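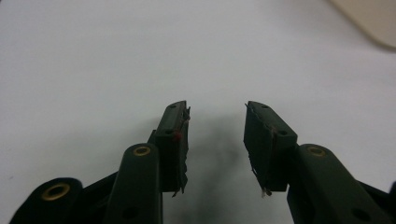
Garra de mão, bancada de embalagem: revestimento interno dos dois dedos desfiado.

Checklist de segurança e ergonomia, bancada de embalagem da Joltum
Data: 26 de julho de 2023
Inspeção feita por: Candela Barroso
Legenda: OK / ATENÇÃO / REFAZER

Gente, desta vez resolvi escrever os comentários por extenso, porque na última lista muita gente veio me perguntar o que era "ATENÇÃO parcial" (nem eu lembrava mais!). Quem trabalha na bancada pode responder direto aqui embaixo.

1. Dedos e revestimento das garras
Resultado: REFAZER
As fibras estão soltas na face de dentro dos dois dedos, e do lado direito tem até um fiapo claro pendurado. O plástico em si não me preocupou. O revestimento, sim: quem passa o turno apertando a garra acaba fazendo mais força quando sente que a peça escorrega, e aí é o punho que paga. Já pedi material novo à Fakir. Enquanto não chega, garra com fiapo vai para a caixa vermelha, e não para o colega do lado, por favor.

2. Argolas, pinos e furos das articulações
Resultado: OK
Olhei as argolas douradas contra a luz. Estão um pouquinho gastas na cor, coisa de uso. Continuem passando o pano seco no fim do turno.

3. Posto de trabalho e cabos 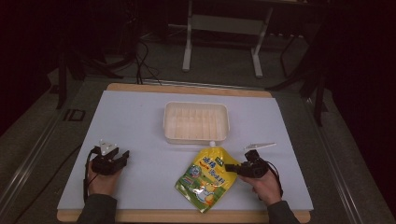 A mudança que mais mexeu com a gente desde que a linha Tutum entrou foi o ritmo. Antes cada um pegava o produto com a mão e pronto; agora o mesmo gesto é feito com as garras, para a máquina aprender com ele, e tem que sair limpo, repetido, sem pressa. Eu mesma achei que ia ser mais leve, e os ombros reclamaram na primeira semana! O cabo também entra nessa conta. Cada garra tem o seu, um descendo à esquerda e outro à direita, e se a pessoa cruza os braços para alcançar uma embalagem como a amarela de bico, eles podem se enroscar. Combinado: produto sempre entre as duas garras, bandeja logo acima, e ninguém cruza os braços.
Resultado: ATENÇÃO
Falta prender os cabos pretos pendurados atrás da mesa. Do jeito que estão, um carrinho passando por ali leva tudo junto.

4. Iluminação
Resultado: ATENÇÃO
Em cima da placa branca enxergo bem, mas o piso em volta é escuro e a sala é meio apagada. Quem sai da bancada com os olhos acostumados ao branco demora a ver as pernas dos suportes. Pedi fita clara para elas.

5. Pausas e rodízio
Resultado: OK, com comentário
São 25 minutos de garra e depois troca de tarefa. No papel está sendo cumprido (121 trocas anotadas na planilha), só que vi gente usando a troca para adiantar etiqueta, que também é trabalho de mão. Troca é para mexer outra parte do corpo, né? Vale conferência, vale caminhar até o estoque.

6. Treinamento e conversa com a equipe
Resultado: ATENÇÃO
Das 39 pessoas do setor, duas ainda não fizeram o módulo da Trerndale. E a pergunta que mais ouvi foi a de sempre: "e quando a máquina aprender, eu vou para onde?" Não tenho essa resposta e não vou inventar. Levei a pergunta para a chefia por escrito e pedi uma reunião com os dois turnos antes de outubro.

Pendências: revestimento novo, cabos presos, fita nos suportes, data da reunião.
Próxima vistoria: assim que o material da Fakir chegar.
Candela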